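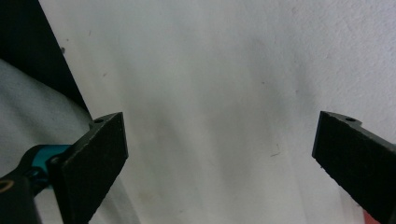 Ticket 263: finger pad rule for the hand-held grippers, Bundarora site

The pad inspection rule needs a clearer pass/fail line before the next round of collection. Right now the Khattak checklist says "pads in good condition" and each operator reads that differently. The corners are the easiest place to judge. On a pad we would pass, they are still squared off like these two, the face is flat, and the black finish is matte with no shiny patches. The small hole on the step near the top of each finger should be visible and clear of debris.

Steps to reproduce: give the same gripper to two operators, ask for a pass or fail. We got one of each.

Status: open
Assigned: Leidy Montoya

Update, Leidy Montoya, May 13, 2026
Proposed wording for section 2 of the checklist:
Check pads with the gripper open and nothing between the fingers. Fail the pad if a corner is rounded, if the face has a shiny area, or if the pad moves when pushed with a thumb. Replace both pads together. Log the swap in Bivon with the cycle count.

Update
Cycle counts are missing for most of the Skunura units. The last swap I can find in Bivon is from December. Can we set a fixed limit as well? Roughly 200 hours was suggested on ticket 339 but it was never approved.

Update, Leidy Montoya
No hour limit for now. We don't have the logs to back it up. Wording above goes in as is. Operators should also stop wiping pads with solvent, dry cloth only. Leaving this open until the printed checklists at the benches are replaced.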